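Prep bench notebook, Hetness site
May 27, 2020

Right, catching up, as I've let this slide since the feeder went in and there are things I'll forget if I don't get them down.

State of play. The Tarinico line does the feeding, scanning and sorting now, all of it, and I don't miss standing over the old flatbed one bit. A full tray is 2000 sheets and it goes through while I'm having my sandwich. What's left for people is everything before the tray: taking bundles apart, getting sheets to lie together, deciding what's fit to feed and what has to go by hand. So the job has moved up the line, and it's got fiddlier. I used to do a bit of everything in a day and now I mostly do edges and creases!

Uncombe batch. These are the thin ones and I'd been dreading them. Very soft paper, it takes a crease if you so much as look at it, and the sheets cling. First go on Monday I fed them as they came and had 20 double feeds before I gave up and pulled the tray. The Szilágyi sensor did catch them (credit where due, it stops dead and beeps at you) but every stop means opening the lid, finding the pair, backing the count up and starting again, and by the third one I was talking to it.

Then I tried it slower. Dropped the feed speed to the lowest setting, same paper, still jamming, only at a more leisurely pace. So speed isn't the trouble, it's how the sheets go in. Wrote that on the whiteboard and someone has already rubbed it off, so it's going here too.

What I'm doing now is the old-fashioned knock-up that we all stopped bothering with in March when the new kit arrived. It takes a while and my thumbs ache by teatime, but the last lot was 284 sheets and went through with no stops. One lot proves nothing, I know. I'll do more before I get excited.

A grumble while I'm at it. The screen by the door shows trays per hour and that's all it shows, so a morning spent on prep looks like a morning spent doing nothing. I've asked if hand prep can have its own line on there. The answer was "it's being looked at", so we'll see. I do think it matters, particularly for whoever is on the bench when the visitors come round and stand in front of that screen nodding.

On the plus side, no more evening catch-ups, and the back room is so much quieter. I can hear the radio again.

Order for soft sheets, as I do it today (please scribble on this if you find better):

1. Clear a space on the table, keep your notepad close, and take out any clips or pins before anything else. The feeder rollers do not forgive a pin.

2. Lift a small stack off the table and hold it upright, one hand at each side, thumbs on the front and fingers behind. Don't squeeze. Let the bottom edges hang and see which sheets are sitting proud of the rest. 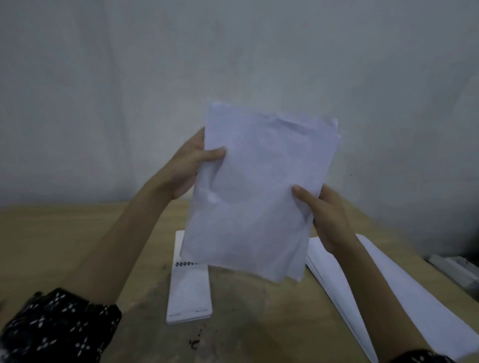 3. Lower the stack until the bottom edge just touches the table, let it settle, then turn it and do the next side. Light taps only.

4. Smooth from the middle outwards with the flat of your hand. If a fold won't lie down, that sheet goes in the by-hand pile, no arguing with it.

5. Fan one corner to break the cling, square up once more, then into the tray. I'm stopping at 20 sheets per lift, as more than that and the middle ones slump.

To do: ask about a softer roller, find out where the bone folders went, try the same order on the thicker Uncombe stuff at the bottom of the crate.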